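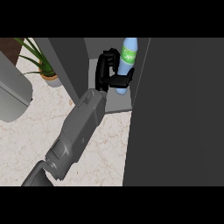

Figure 1. The simulated arm holding the bottle inside the cabinet compartment in the Trolleck kitchen environment.

Placing Bottles in a Narrow Compartment with a Two-Stage Policy
Project report, Robot Learning Lab course, August

1. Goal

Our project looked at one step of a longer tidying task. The robot starts with a bottle already in its gripper and has to set it upright on the floor of an open cabinet compartment. Picking up the bottle and opening the cabinet were handled by scripts from the course, and we did not change them.

We chose this step because the course baseline, called Misus, did poorly on it. Misus is a single imitation policy that maps camera images and joint angles to arm motion. It usually got the bottle to the compartment but then hit the front edge or one of the side panels.

2. Setup

All work was done in simulation. We used the Trolleck environment with its default room, including the marble floor and the potted plant beside the cabinet. The bottle in Figure 1 is light blue with a green label, and it was the one we used for most of our debugging. The full object set has 11 bottles of different heights and widths.

The policy sees the image from one camera. In many poses the fingers hide part of the bottle, and the top of the bottle can be out of view, so the policy cannot read the clearance above it from the image alone. We added the bottle height as an extra input for this reason.

We trained on 394 demonstrations recorded by teleoperation. Runs that ended with the bottle on its side were thrown out before training.

3. Method

We split the motion into 2 stages. The first stage moves the bottle to a point in front of the opening and levels it. The second stage moves it inward, lowers it, and opens the fingers. Each stage has its own small network, and a distance check decides when to switch between them.

The second stage runs at a lower speed limit. We also added a penalty for finger contact with the cabinet. The fingers stick out past the side of the bottle, so a path that is safe for the bottle may still not be safe for the hand.

4. Results

On the bottles used in training, the two-stage policy placed the bottle upright more often than Misus did, and contact with the front edge became rare. Most of the remaining failures were on the side next to the dark panel, where the lower finger has very little room to open. Tall bottles were harder than short ones.

We then tested on the Mtshali cabinet model, which has a shallower compartment. Results were worse there. The switch point was tuned for the first cabinet and came too late – the arm was already partly inside before it slowed down. Moving the switch point by hand fixed up to 11 of the failed runs, but we do not count those in our results.

5. Problems and next steps

We lost a lot of time to the release. If the fingers open while the base of the bottle is still above the floor, it drops and sometimes tips. A contact signal from the simulator would solve this, but a real gripper may not provide one, so we left it out.

The next thing to try is learning the switch point from data. We would also like to run the same tests in Tullow, the other simulator supported by the course, to see if the release problem comes from our policy or from the contact settings.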